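Flatano Folding Play Table: Set-Up Guide

Section 4. Leveling, surface care and first use

Read Section 3 before you start. The legs must be locked and the cross brace fitted. Do not level the table with the brace off.

4.1 Choosing a spot

1. Pick a hard, flat floor. Low-pile carpet is fine. Thick rugs let the feet sink and the table will drift out of level within a few days.
2. Leave 600 mm clear on the side where the legs fold out.
3. Keep the table away from radiators and out of direct afternoon sun. The top is a pale laminate and strong light will yellow it over time.

CAUTION: Do not set up the table on a stair landing or next to a window a child could reach from the tabletop.

4.2 Leveling the feet

1. Turn all four feet clockwise until they stop. This is the lowest setting.
2. Press down on each corner in turn. Find the corner that rocks.
3. Turn the foot at that corner counterclockwise, half a turn at a time, until the rocking stops.
4. Lay a spirit level along the long side, then along the short side. Adjust again if needed.
5. Tighten the lock nut on each foot with the 8 mm wrench from the parts bag.

Note: Do not unscrew a foot past the red line on the thread. If you need more height than that, use the Birkgate extension feet, sold in sets of four.

CAUTION: Maximum load is 100 lb, spread evenly. The table is not a seat or a step. Do not let children stand on it.

4.3 Cleaning before first use

1. Peel off the clear shipping film. Start at a corner and pull slowly.
2. Wipe the top with warm water and a drop of dish soap.
3. Wipe again with plain water and dry with a soft cloth.
4. If the film leaves glue behind, rub it with a little cooking oil, wait five minutes, and wash it off.

Note: Some streaks may show after the first two or three washes. They come from the film and do not harm the surface.

Do not use bleach, scouring pads or acetone. Do not place pans or mugs hotter than 105°F directly on the top.

4.4 Using tape on the top

Paper tape and light craft tape can be used to mark out play areas. Remove tape within a week. Lift it at a low angle and stop if the edge banding starts to come up with it.

4.5 Folding and storing

1. Clear the top completely.
2. Release the cross brace, then the two leg locks nearest you.
3. Fold the legs in. Keep fingers clear of the hinge.
4. Walk to the other side and repeat.
5. Store the table on its long edge, against a wall, with the strap closed.

Check the lock nuts again after the first month of use.

Shares: 8
Comments (3)

Torunn Eklund, 4 November 2022
Step 4.2.5 says the wrench is in the parts bag. Mine was taped under the top, next to the brace. Took me a while to find it.

Carter Robichaud
Same here. Cooking oil worked on the glue but I had to do it twice. Are the Birkgate feet the same thread as the older Zullen ones?

Torunn Eklund
No, the Zullen thread is finer. I tried one and it only went in a couple of turns.
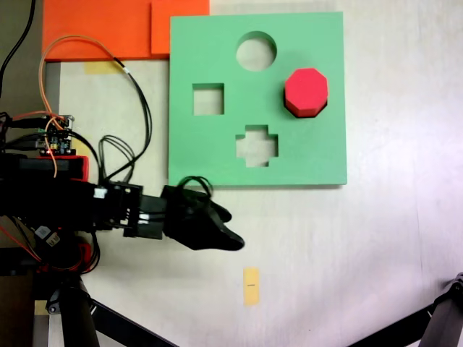

I ended up ordering the Birkgate set. They fit, and I put the old feet back in the parts bag with the wrench.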